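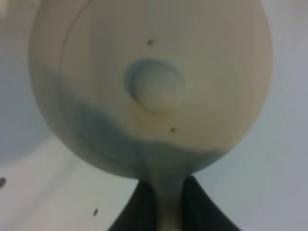 Subject: Re: Firkine bread starter, feeding on a weekday schedule

On Monday a list member wrote:

> I bought the Firkine starter from the Sivivora store and I can't keep it
> going with my work hours. I feed it at 6 in the morning and by the time
> I get home it has risen and dropped again. The loaves come out flat and
> a little gray inside. Do I need to feed it twice a day? I don't want to
> throw out that much flour. Also, the card says 940 grams of flour for
> one batch, and that seems like a lot for a home oven.

You don't need to feed it twice a day. Use less old starter at each feeding. I keep back a teaspoon, add flour and cool water, and it takes almost 8 hours to peak in my kitchen. In July it goes faster and I use water from the fridge.

If that still doesn't fit your hours, keep the jar in the fridge all week and take it out the night before you bake. Mine needs 2 feedings after a week in the cold before it will lift a dough.

The 940 grams is for a pair of large loaves. For one loaf I use 445 grams of white flour and cut the water and salt down to match. I bake it in a covered pot, lid off for the last part.

Flat loaves could be the starter, but check your proofing too. If the dough spreads as soon as you turn it out, it probably sat too long. Try shaping it an hour earlier and change nothing else that time.

I can't help with the gray color. I had it once with an old bag of rye and never again. What flour are you using?

Mbwambo
Plondosow Home Bakers list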